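Toaster oven task, collection notes
Tue 20 September
Bench: kitchen counter, Stinau room

Goal for the day was to get the croissant task past 236 good episodes, so the Julell policy has enough to train on overnight. We got there a little after lunch and kept going until the operator's wrist started to complain. Running total for the whole kitchen set is now 1238, counting the mug and drawer tasks from March.

Task wording, as it goes in the prompt field: "take the croissant out of the toaster oven and put it on the plate." Keep it exactly like that. Last week we had two spellings of "toaster oven" in the logs and I spent an hour merging them.

Start state

Door all the way down, croissant on the wire rack, plate on the counter to the right of the oven. Arm parked out of view of the fixed camera. The oven is never plugged in for this task. Move the croissant a little between episodes — left, right, turned a bit — but keep it on the rack and don't push it against the back wall. The fingers can't get behind it there and the operator ends up dragging it over the front rail, and I don't want the policy learning that.

I left the plate where it was for the first block and shifted it a couple of inches every 30 episodes after that. The old Chukwu set had the plate in one spot the whole time and the policy just went to that spot whether the plate was there or not.
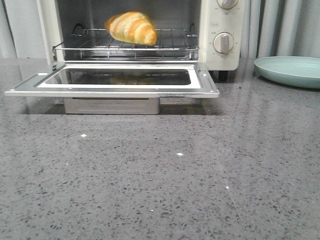 Camera

The fixed view crops the top of the oven closer than I'd like. The upper knob is only half in and the croissant loses a sliver off its top edge. It's fine for this task, but if we add "turn the knob" we need to tilt up first and redo the calibration. There's also a lot of bare counter in the lower part that we aren't using. I didn't touch the mount today because I didn't want two camera poses in one batch. The counter is shiny and picks up reflections, so leave the overhead lights alone during a block.

Problems

Grip force was too high in the first block. The croissant got flattened on one side and we swapped it for a fresh one. Lowered the limit one notch and it held up after that.

Zuder recorder dropped the wrist stream on 2 episodes. Both are flagged, not deleted. It happened right after a long pause each time, so restart the recorder after breaks until we know why.

A few episodes end with the gripper still closed over the plate. The operator hit stop too early. Wait for the fingers to open and the arm to back off before ending.

Next

Check the flagged episodes against the timestamps. Start the training run tonight with the plate-shift blocks included. Door-closing as its own task after that, same start state but with the rack empty. Need more croissants.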